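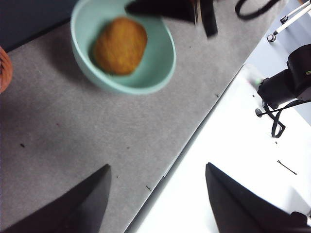
One tenant told us that the green bin would be fine if somebody would just say, once and in writing, what is allowed to go in it. We heard versions of this from nearly every floor at Stokmont, and it ended up shaping the project more than the plan we started with.

Food scraps collection in a shared building
Project report, Urban Systems elective
Submitted 2023-09-12

Background

Stokmont is a brick apartment building in Sterncombe with 34 households. It has a mix of students, older couples and young families, and a single bin room on the ground floor beside the bike racks. The council brought in food and garden collection for houses first and extended it to apartment buildings later. Stokmont got its green bins last December, just as many of the students were leaving for the summer.

Our question was simple: why does so little food end up in the green bins when the building has had them for months? The building manager had already told us that the bins were often close to empty on collection day while the general rubbish bins were overflowing. We wanted to find out whether people were throwing away less food than the council expected, or putting it somewhere else.

What we did

We used three methods: a paper survey under every door, short talks with tenants in the bin room, and a look at the bins themselves on the evening before collection. The bin checks were done with the manager's permission. We did not open tied bags from the general rubbish. We only noted what could be seen from the top, plus how full each bin was.

We got 28 surveys back. This was much better than we had expected, and we think it was because we went back a second time in the evening and knocked. The first round through the letter slots brought in very few. If another group repeats this work, we would suggest skipping the letter slots and starting with the knocking.

The survey asked:

How do you store food scraps in your kitchen?
How often do you take them down?
Which items do you think belong in the green bin?
What stops you from using it?

There was a blank space at the end for comments. The comments were more useful than the tick boxes. Several people wrote on the back of the page as well.

What people throw out

The food people said they threw away most was cooked leftovers, followed by bread and then salad greens. Fruit and vegetable peelings came up less than we thought they would. Some tenants did not count peelings as food waste at all, so the question may have been worded badly. We noticed this only after the surveys had gone out and left it as it was.

Households with children mentioned half-eaten meals. People living alone mentioned packs that were too large — bread and bagged greens especially. A few tenants use Nomeo to plan their shopping and said it helped them buy less, but they were already the people most interested in the subject. We can't say from this that the app makes a difference.

Cooked food was also where the confusion was greatest. The council accepts it, including meat and bones. Most of the people we talked to thought it was banned. The likely source is an old home compost leaflet that was still pinned up in the bin room and said to leave out meat, dairy and anything fried. It was good advice for a backyard heap, but it did not apply to the collection. It was also the only printed information in the room.

The bins

The building has two green bins. They are larger than most tenants need and hard to reach, as they stand behind the cardboard cage. To get to them you have to move sideways past the cage with your scraps in one hand. One tenant with a walking frame said she had tried it once. The lids are heavy and have no foot pedal.

Each kitchen was meant to get a small caddy and a roll of liners. The caddies were delivered by Vaněk, the contractor for this part of Sterncombe, and were left in a stack in the lobby. People who were away that week missed out. New tenants since then have had none, and the lobby stack is long gone. Households without a caddy used ice cream tubs, a saucepan with a lid or a bag in the freezer. The freezer people were the happiest with their system and had no complaints about smell.

Smell was the main reason given for not taking part, ahead of lack of space and not knowing the rules. It was named most often by people who had never used a caddy.

What we tried

With the manager's agreement we made three small changes. We took down the old leaflet and put up a new sheet with the council's current list, printed large, with cooked food in the first line. We moved the cardboard cage to the opposite wall. We also asked for spare caddies and placed them in the laundry, where people wait around anyway.

On the last check before this report, the green bins held up to 80 litres of food scraps between them. Before the changes we had only ever seen a thin layer at the bottom. The general rubbish bins still overflowed, mostly with packaging, so anyone hoping the lids would close was disappointed.

Limits

The bin checks covered a short stretch at the end of winter. Summer will be harder because of the heat, and the student flats empty out again in December. We judged volume by eye against the side of the bin, and a scale would have been better. The tenants also knew we were looking. A few of them said so when they came down with a full caddy, and it is possible that some of the increase will fade when we stop turning up.

We also did not talk to anyone in the households that left the survey blank or did not answer the door. They may well be the ones that use the green bins least.

Suggestions for the building

Keep a few caddies in the laundry and tell new tenants about them when they pick up their keys. Leave the cage where it is now. Replace the sheet on the wall whenever the council list changes, and put a date on it. Ask Vaněk for one smaller bin with a pedal in place of one of the large ones — the manager has written to them about this and is waiting for an answer.

A copy of the survey form and our bin notes are in the appendix. The comments have been typed up without flat numbers.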